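About Jostside

Jostside writes rules for people who teach robots to do chores. It is a small trade, and it goes down poorly at parties. We have been at it long enough to have a house style, a shelf of binders, and strong feelings about the word "should."

We started in Sulstead, in a unit between a tile showroom and a place that repairs accordions. The plan was to collect hand demonstrations for other companies: pick up the tray, put down the tray, and so on until supper. We did that for a while and were decent at it. Then a client asked for our written procedure, and we discovered we had four of them, all different, one in pencil. Sorting that out took most of a winter. The result was the Jarman Rules, named after the street and not after anyone important.

The Jarman Rules now run to 74 clauses. The first edition had 36, and we remember it fondly. They cover how a table is set before a session, how the operator holds the grippers, what counts as a finished task, and what to do when a task goes wrong. (Keep the recording. Label it. Resist the urge to do it again and pretend.)
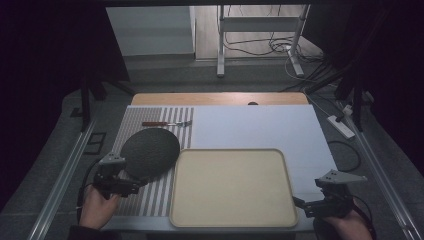
Much of what we publish sounds obvious until you have paid for the alternative. Clause 9 says cables are checked before every session, including the session right after lunch. Clause 12 says an operator stops when tired and does not have to explain. Clause 31 says a task described in one sentence must be performed as that sentence reads, so "move the tray" doesn't quietly become "move the tray and tidy up a bit." People are helpful by nature and it ruins the data.

We also review other people's work. A client sends us recordings, we read them against the Rules, and we send back a report with the failures at the front, where they will be seen. Last year we went through 2,038 recordings for a single customer in Gelham. They are still speaking to us, mostly on Fridays.

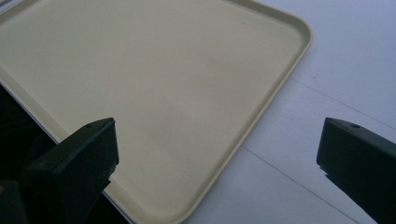 Every reviewer on our staff has to spend time on the grippers first. A rule about wrist angle reads very differently once you have held one for an afternoon, and several clauses have been cut by the people who wrote them. We revise the Rules every March. Anyone may propose a change, provided they have tried it at a table for 3 full sessions and can tell us what it made worse.

We don't sell equipment, and we don't hand out badges or gold seals – we were asked for a gold seal once and sent a spreadsheet. If you want to know whether your setup is safe for the person standing at it and useful to whoever gets the recordings, write to us. Replies usually go out before 4 p.m., in full sentences.

Related pages
The Jarman Rules: current edition
What changed in March
How to prepare recordings for review
Working at the Sulstead bench

Page last updated in March

This site uses cookies to remember your settings. Accept / Manage choices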